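Winwood workshop members get bin-sorting arm running

A shared workshop in Winwood has a secondhand KUKA arm picking odds and ends out of a metal bin, after a build that began in May and has so far cost members $2,759. Most of that went on the arm, its controller and freight.

The project, called Tandau, is meant to sort the small stuff that piles up on the benches at closing time: markers, erasers, plastic cutlery, pouches and the like. Members clamp the bin to a table, drop in a mix of items and let the arm work through them.

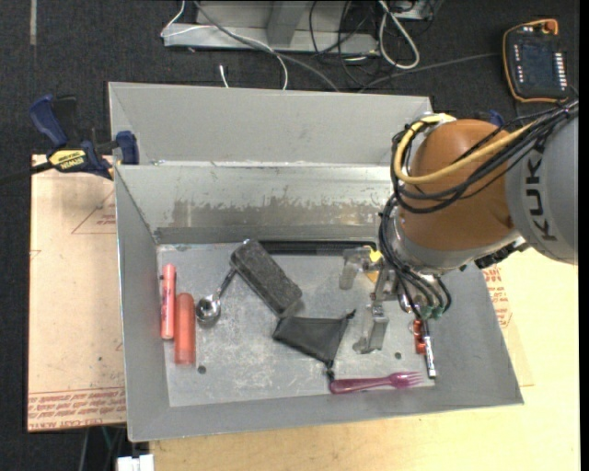
The group logged 862 pick attempts in its first month of testing. Thin items lying flat on the metal gave the most trouble, according to the build notes, and soft ones often slipped as the arm lifted. The cables were rerouted twice after they snagged during fast moves.

Floletti, a machine shop two doors down, cut the adapter plate for the gripper at no charge. The control software was written by members and will be posted on the workshop's website once the group reaches 1,000 attempts.

Tandau will be shown at the next open evening, starting at 7 p.m. Entry is free, with room for up to 49 visitors.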